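Learning Japanese at my kitchen table, badly

I signed up for the Japanese evening class in February, which was a silly time to start anything. It was dark when I left the house and dark when I got back, and the bus to Neremby takes the long way round by the quarry after six o'clock. I'd had a glass of wine when I filled in the form. I'm telling you this so you know there was no grand plan!

The class is on a Tuesday, in the upstairs room at Cetura, which is a bookshop during the day and a sort of everything-else place at night (choir, life drawing, a man who teaches bridge and shouts). Our teacher is Tomoyo Hoshino. She is patient in a way I find slightly frightening. If you get something wrong she tilts her head and waits, and she'll go on waiting until you either fix it or die.

The first few weeks were hiragana, and I loved hiragana. I made little cards out of cereal boxes and stuck them all over the place – the kettle, the bathroom mirror, the inside of the back door. I kept mixing up nu and me, and I still do if I'm tired, but there's a real thrill the first time you sound out a whole word and realise you know what it is. Mine was "sushi". All that work for sushi! I was so pleased I rang my sister.

Then came katakana, which I did not love. It all looks the same to me. Shi and tsu are the same smiley face at slightly different angles, and so and n are the same face with one eye shut. I cried a bit over a worksheet about ice cream flavours.

And then kanji, which is where I am now and where I expect to be until I'm very old. There are 2000 or so that you're meant to know to read a newspaper comfortably, and people online will tell you cheerfully that 1000 gets you most of the way. I know the numbers, the days of the week, mountain, river, tree, woods, forest (forest is three trees, I could kiss whoever came up with that) and the one for "exit".

The thing that has helped most is reading out loud. I've got a second-hand reader called Shibata Goes to Town, which is for children of five or six, and it's exactly my level. Shibata is a dog. He goes to the greengrocer and the station and he is surprised by both. I read it to the cat at half past six in the morning with a coffee, two pages at a time, and look up what I don't know in the back.
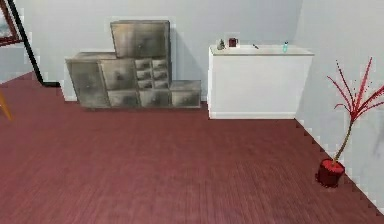

I also keep a notebook, and I'm fussy about it. It has to be the Brornier one with squared paper, as the squares are just the right size to practise in and the ink doesn't go through. New words on the left page, sentences on the right. The sentences are awful. "The dog is in the station." "My mother's dog is not in the station." "Is the station expensive?" Tomoyo corrects them in green pen and sometimes writes a little note, and last week the note said "poor dog", in Japanese, and I could read it.

I've tried the apps as well, of course. I had one for a while that gave you points, and I got up to 1127 of them and felt very grand, and then in class I couldn't ask what time it was. I'd got good at tapping the right box before I'd even read the question. I've kept it on my phone for queues and waiting rooms, but I don't count it as studying any more.

Counting, while I'm on the subject, is a nightmare. You can't just say three. You need a different word on the end depending on whether you've got three pencils or three sheets of paper or three small animals, and the sound in the middle changes when you're not looking. I asked Tomoyo if there was one you could use for everything if you panicked, and there sort of is, up to ten. So I plan to go through life never needing more than ten of anything.

Listening is my worst subject by miles. I can follow Tomoyo when she talks to us, since she slows right down, but then her mum phoned in the break and they were off like a pair of sewing machines and I caught "yes" and "tomorrow". My homework is to listen to the same short radio clip every day for a week. It's a woman talking about pickling radishes. On day one it was soup. By day five I could hear where the words stopped and started, and I now have rather strong feelings about how much salt you ought to use.

A few of you asked in the comments last time whether I'm going to take the exam. I don't know! The bottom level is in the winter, and half the class are talking about doing it together and getting the train down. I quite like the idea of the train. I'm less keen on the listening paper.

Anyway, the cat wants his tea, and I've got six sentences to write using "because". If anyone has a good trick for shi and tsu, please put it in the comments, and assume I've already tried the one with the eyelashes.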